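Marble floor in a hall with a mezzanine: what are you all using on it?

mkudo_151
Posted 6 Sep 2023
So I've taken over looking after a big two-level hall (tall white space, mezzanine with a black metal railing) and the floor is driving me up the wall. It's large gray and white marble tiles with straight grout lines, and every light in the ceiling shows up in it. Half the time I can't tell if I'm looking at a streak or just glare! The last crew left me a jug of Drodley stone soap and no instructions. 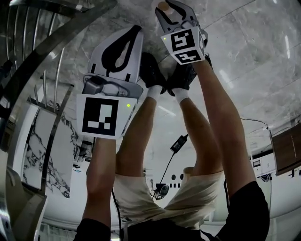
Sayaka Furukawa: Skip the soap, Mitsuko. It builds up a film and then you're stripping it every May like I was. Plain warm water and a flat microfiber mop, changed often.

grout_gus
Disagree. Water alone does nothing for shoe scuffs. I've used Tullico neutral cleaner on marble for 3 years, weak mix, rinse after, no film. The trick is the rinse and people skip it.

Sayaka Furukawa
They skip it because it doubles the job, Gus. Has she got a drain on that level?

mkudo_151
No drain, so it's buckets. I tried the plain water on the bit by the stairs and I like it so far, but Gus has a point about scuffs. My other headache is up top. The ceiling lights are the round recessed kind, plus a long fluorescent fixture under the ribbed part, and there's a boxy AC unit up there too.

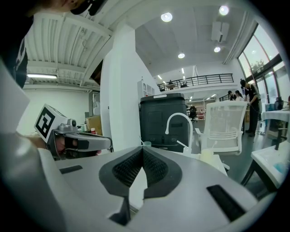

I do want the high stuff dusted before I get fussy about the floor, or I'll be mopping twice. Unmont quoted me $1284 for a lift and a day's work, which made me gulp. Anyone used a long pole instead?

wadafan21
Poles are fine for railings, miserable for anything over your head. Pay for the lift.

grout_gus
Or ask Wada for a quote first. And rinse!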